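Fault Investigation Report: Unintended Contact During Memory Module Insertion
Student project, Laboratory for Automated Disassembly and Assembly
Submitted by Brahim Salem
November 17, 2022

1. Background

The Skindik project concerns the robotic servicing of used desktop computers. Parts are presented in a gray fixture beside an open tower case, and an arm fitted with a gripper transfers them to and from the motherboard. The present report deals with a fault in the memory module task, in which the gripper applied excessive force to a module that was not aligned with its slot.

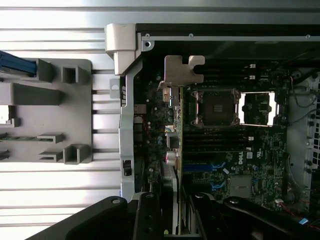
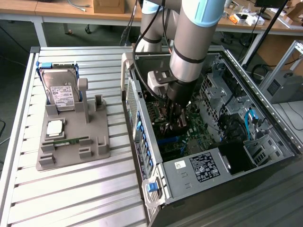
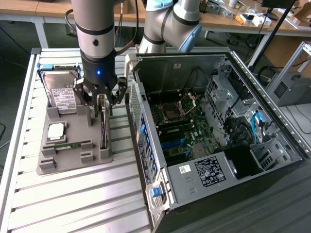

2. Summary of the Fault

The fault arose during a series of 20 insertion trials. In four of these trials the module met the end latch of the memory slot instead of the slot opening. The controller did not recognize the contact as an error and continued the downward motion. In the last of the four, one latch was broken and the module was bent far enough to be withdrawn from use. The operator pressed the emergency stop, and the series was ended at that point.

No person was injured. The operator was standing outside the marked area — as the laboratory rules require — and both hands were clear of the bench.

3. Expected Behavior

The insertion program has two stages. In the first, the gripper takes a module from the fixture and moves it to a point above the slot at reduced speed. In the second, it lowers the module until the measured force shows that the contacts have seated. A protective limit is supposed to halt the arm if force rises before the module has reached the expected depth. The limit was written into the project plan in April and was tested at that time on a bare motherboard clamped to the bench.

4. Investigation

4.1 Position of the case

The first suspicion was that the tower case had moved. A case lying on its side on the slatted table is held by its own weight and by two stops, and repeated insertions push against it. Measurements taken after the fault showed that the case had shifted 6 mm toward the fixture since the last calibration. The slot position stored in the program had not been updated.

The shift explains the missed slot. It does not explain why the arm continued to press.

4.2 Force limit

The controller log, which is kept by the Gristska software, was examined for all 20 trials. In the four failed trials the force reading rose as soon as the module touched the latch, and the protective limit was never triggered. The cause was found in the settings file. The limit had been raised for an earlier task in which hard disk caddies were pushed into their bays, and the higher value had been carried over when the file was copied. The memory task was therefore running with a limit suited to a much stiffer part.

4.3 Grip on the module

The possibility that the module had slipped between the fingers was also considered. The finger pads were inspected and showed no wear. A slip test with a spare module was repeated six times without any visible movement. Slippage was ruled out as a main cause, although a small tilt at pickup cannot be excluded on the basis of the available records.

5. Causes

The direct cause of the damage was the incorrect force limit. The shifted case was a contributing cause. A further weakness lies in the procedure: the operator's checklist called for calibration at the start of a session but not after a case had been handled or a part removed by hand. The author had lifted out a module manually between two series and did not recalibrate. The checklist did not require it, but the step should have been taken.

6. Corrective Measures

The following measures have been put in place:

Each task now has its own settings file, and the program will not start if the task name and the file name differ.

The memory task stops at the first unexpected contact above the slot and returns the arm to a safe height.

The case is fastened with a Clornerley side clamp at two corners.

Slot position is checked with the wrist camera before every insertion. The check adds 400 milliseconds to each cycle — a delay that is acceptable for this work.

7. Remaining Concerns

The camera check has been tested only on the case model used in this project. The Huenchumán method for locating slots, on which it is based, depends on a clear view of both end latches, and cables lying across the board may hide them. Trials with loose cables have not been carried out.

The broken latch was not repaired. The affected slot is marked as out of service in the laboratory record, and the remaining slots will be used until a replacement board is approved. The insertion series will be repeated in full under the new settings, with a second student present at the emergency stop.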